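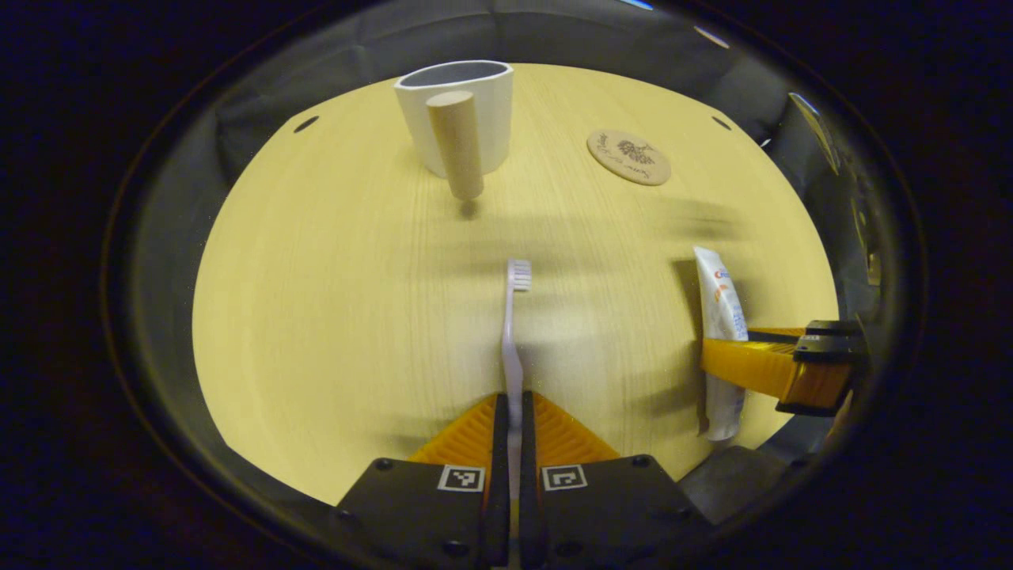

Room Set-up Attendant, part-time, Oda
Delance Serviced Apartments
Reference: 392
Applications close: 2026-01-22

Delance is looking for a room set-up attendant for our building in Oda. The job is getting apartments ready between guests, with most of the time spent on the small things: toiletries, cups, coasters, tea and coffee, towels and the welcome tray. Our cleaners do the floors, bathrooms and beds first. You come in after them and set out what the guest will use.

The role is 25 hours a week over five days, usually 10 am to 3 pm. Pay is $825 a week before tax, plus super. The roster includes one weekend day. We would like the new person to start in March.

What you will do

Collect your trolley from the Pulus Street storeroom and check it against the day's list. Go through each apartment on the list and put out the toothbrushes, toothpaste, soap, cups and coasters. Wipe down tabletops before anything goes on them. Take used and opened toiletries out of the room and put them in the correct tub on the trolley. Wash and dry cups and check them for chips. Write down anything missing or damaged on the apartment sheet so the next shift can follow it up.

We had nearly 4000 check-ins last year, so the work is steady. A studio takes about twenty minutes and a two-bedroom closer to forty. You won't be rushed in your first fortnight.

Some apartments have a small table for the guest's washing things, others only have the bathroom shelf. There is a layout card for each type. Toothpaste tubes stand on their caps with the brand name facing the room. Cups go near the back and toothbrushes are laid at the front with the handle towards the person using them. Coasters go to one side of the cup, picture side up.
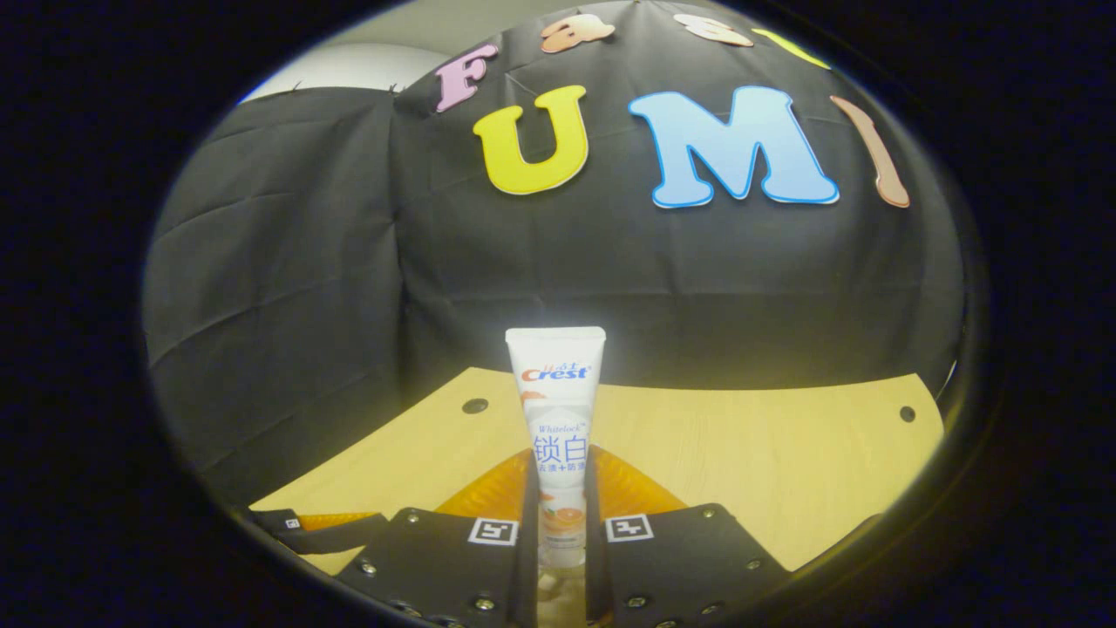 Toiletries and stock

Full-size toothpaste goes into long-stay apartments and travel size into the rest. We buy several brands, including Crest whitening, and some of the packaging is in Chinese. You don't need to read Chinese for this job. The stock sheet has the product name in both languages and a shelf number for each item.

You will help with the storeroom count on the last working day of the month. This is a longer shift, finishing at 5 pm, and the extra two hours are paid. Orders are placed through Brarkero by the office, so you will not be asked to deal with suppliers.

What we are looking for

You should be able to follow a written list and work on your own for most of the day. There is a fair amount of standing, bending and pushing a loaded trolley. Hotel, aged care or cleaning experience is useful, but we will train someone who hasn't done this before. Enough English to read the layout cards and fill in an apartment sheet is needed. A police check is required and we cover the cost.

Uniform shirts are supplied. Please bring your own closed shoes. There is no staff parking in Oda, but the 689 bus stops outside the building. The kitchen on the ground floor has a fridge and microwave for staff.

How to apply

Send a resume and a short note saying which days you can work to Takeshi Nakajima, housekeeping manager, with the reference number in the subject line. A cover letter is not needed. You can also leave your application at the front desk between 9 am and 4 pm on weekdays.

Interviews take half an hour and are followed by a paid two-hour trial in one of the apartments. Please tell us beforehand if you need any adjustments for either.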